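Tarovier toy kitchen set – a review from somebody who bought it for a robot

Three stars from me, and I went back and forth on it. We bought the Tarovier set for practice runs with our arm at Maihi, mostly because it had a bit of everything: fruit, plate, mug, colander. I've been putting the pieces out and grabbing at them for two weeks now, so I have opinions!
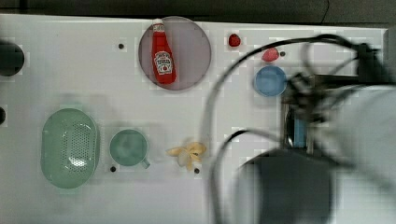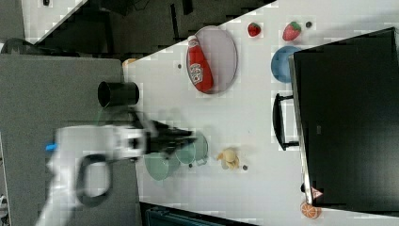
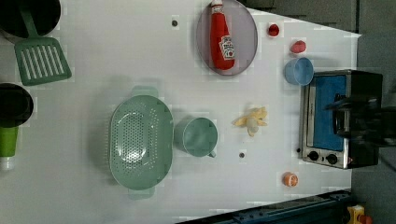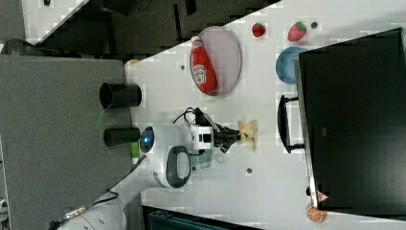 Table setup at Maihi, with the ketchup bottle on its plate in all four.

The good first. The colors are easy to tell apart on a white table, and the banana (my favorite) is a nice easy target. The strawberries are fine too, once you stop expecting them to stay put.

Now the mug. On run 80 the fingers closed on the rim a little off center, the mug squirted out sideways, and the arm carried on with the whole routine as if it was still holding something. Lifted, swung over, let go of nothing, went home happy. Okay, funny. The next time it slipped, it wedged under the wrist, the arm pushed down on it, and we got a force fault and a full stop. Ngaio Henare hit the button a split second before the fault came up, which I was very glad about, as my hand wasn't that far away.

Is that the mug's fault? Partly. The finish is slick and the sides are round, so a crooked grab has nothing to hold on to. But our grip check was set way too loose, and that one's on us. I've tightened it, stuck Plurkel grip tape on the fingertips, and made a rule that all hands stay off the table until the arm is parked – me included.

It's been better since. I'd still buy the set again for the fruit, but I'd get a different mug.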